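4.2 Premier essai de rangement avec le kit Fosura à deux bras

Version de février 2026. Prévoir 13 minutes, bras déjà fixés sur le rail avant.

1. Coupez l'alimentation et vérifiez le serrage des deux embases.
2. Posez le bac sur le plan de travail, à portée des deux pinces. Il peut être légèrement de biais.
3. Remettez sous tension, puis lancez le programme Kiltel 3.
4. Attendez la fin de la prise d'origine — les bras passent alors en position haute.
5. Placez un mètre ruban sous la pince droite et validez la saisie.
6. Lancez le cycle. Le bras gauche travaille au-dessus du bac, le droit apporte les pièces.

Note : gardez les parois à motif en place pendant l'essai. Le code 413 signale une paroi absente ou déplacée.

Attention : n'approchez pas les mains du bac tant que le cycle n'est pas arrêté. Contrôlez aussi que le câble de la pince gauche garde du mou quand le bras est tendu.

Les mètres à dragonne se saisissent par le boîtier, jamais par le cordon.
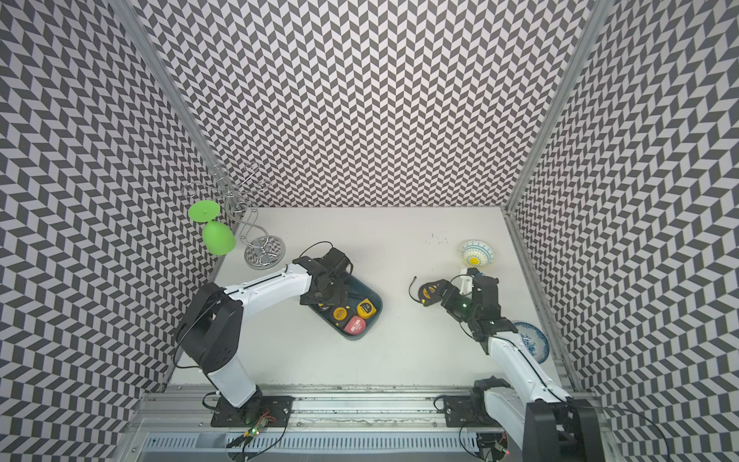 Noeline Tipoki signale que, sur son kit, la pince droite lâchait les boîtiers ronds avec la force réglée en usine, et qu'elle est passée à 114 dans le menu Pince avant de relancer l'étape 5.

Ce réglage est admis pour les pinces à deux doigts. Enregistrez-le avant de couper l'alimentation.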